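Search this site Go
3 min read
Print | E-mail

Budgeting for two arms, what am I forgetting?

Ilona Kozma
Hi all! I'm pricing a two-arm setup for office chores (trash bags mostly) and Kamell quoted me the arms with grippers on a 16-week wait. My boss wants one number by March. What else goes on the list?

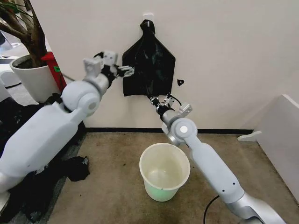

Both grippers on a black bag hung from a wall hook, bucket below.

Stiltville
Spare fingers!! Thin plastic is slippery stuff and we tried 6 sets before we found ones we liked (ask if they'll lend you a few first). I'd also put $500 aside for cables, hooks, bags and buckets, you go through more than you'd think.

Tudach
Get the service plan in writing. Ours didn't cover the wrists.

Fülöp
Rent first, if they let you.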